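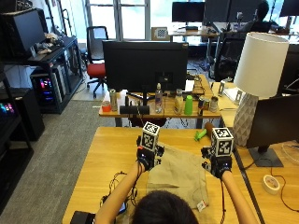 Divers should leave the anchor of the Lokent where it lies, one resident told the harbor board on Tuesday night, and the town should spend its money on a marker on shore.

The remark came during a two-hour hearing in Gollstead over what to do with the wreck, a lumber schooner that went down off Lepik Point with 13 people aboard. All of them got off by breeches buoy. The hull broke up over the winter, and most of what remains is in shallow water 146 yards from the old lifeboat station.

The Miltel Maritime Museum has asked for a permit to raise the anchor, which weighs 2664 pounds, and put it on display beside the station. The museum says zebra mussels now cover most of the shank, and that the sandbar over the site has shifted enough to expose iron that was buried until a few years ago.

Opponents said the anchor has lasted well enough on the bottom and would start to flake once it was in the air. Several asked who would pay for treatment, which can take years for iron that size. The museum said it has a tank large enough and has used it for smaller pieces, including a windlass from another wreck.
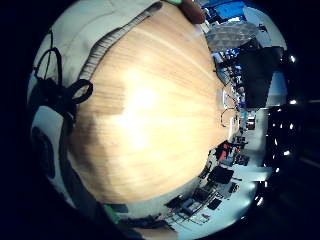

A pale wooden tabletop with light reflecting near the middle.

Others at the hearing wanted to see the anchor brought up. Few people in town can dive to it, one speaker said, and the fishing boats drag lines over it every summer.

The board received 81 written comments before the hearing -- more than it got on the breakwater repairs -- and will accept more until the end of the month. It is expected to vote in September. If the permit is granted, the lift would have to wait for spring, when the water is clearer and the dredging barge is back in Gollstead.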